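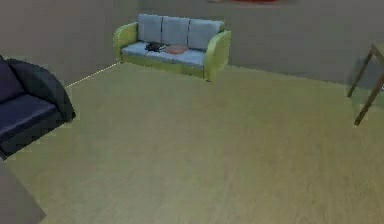

Moving In on a Housing Voucher: Tips for the First Few Weeks

Getting the keys to a subsidized apartment can take years. Furnishing it is then expected to take a weekend. These tips were collected from tenants at the Kerera building and the Emis Street apartments, who have made most of the mistakes already.

Before you carry anything in

Walk the whole unit with your copy of the inspection form. Run every faucet, flush, open each window and try every outlet with a phone charger. Write down what fails and have the manager sign it. A manager who says "we'll remember" has a different memory in August.

Measure the front door, the elevator and the tightest turn in the hall. Measure the couch too, including the feet. Most feet unscrew, a fact usually discovered after the door frame has been scraped.

Free furniture

The Purba furniture bank lets each new household pick 4 large items, and the appointment lasts 40 minutes. Go in with a list. People without one come home with a lamp and a second, worse lamp.

Pull the cushions off any used couch and check the seams with a flashlight for small dark spots or shed skins. If you find any, thank everyone and leave without it. Curb furniture gets the same check, twice.

Kitchen on very little

One deep pot, one skillet, one knife that cuts. Add a can opener before you add cans. Dish soap and a drop of water will get most shelf paper glue off a cabinet if you let it sit overnight.

Wipe inside the oven before the first use. The last tenant's lasagna has been waiting to set off your smoke alarm.

Paper

Keep the lease, voucher letters and rent receipts in one folder, somewhere away from the sink. Recertification letters look exactly like junk mail, so open all of it. Paying by money order? Staple the stub to the receipt the same day.

Repairs

Put requests in writing and keep a photo of each one. One Doketti tenant waited 53 days for a bathroom fan, then sent the dated photos to the housing office and had a fan in 2.

Last updated 27 September 2023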